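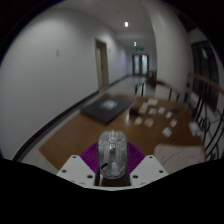 Brimora is a word list of 300 complaints about office gear, typed up from the suggestion box at Rirnville library. I doubt it's as useful as the grant form claimed. People grumble about chairs, printers and the colour of the carpet, and a clear-shelled mouse with its scroll wheel and grey innards on show gets filed under "mouse", same as any other. Looks aren't labelled.

Contents
- 200 entries checked by two readers
- The rest checked by one, in June, in a hurry
- A spelling pass using Joo, which I wouldn't trust with "centre"

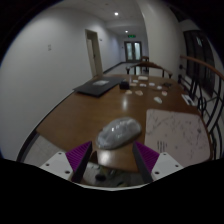

Known problems
The "Raltedness" score runs from 2 to 6. I've never seen a good case for it. Leave it out of any average.

Licence
Free to reuse. Please don't call it a survey.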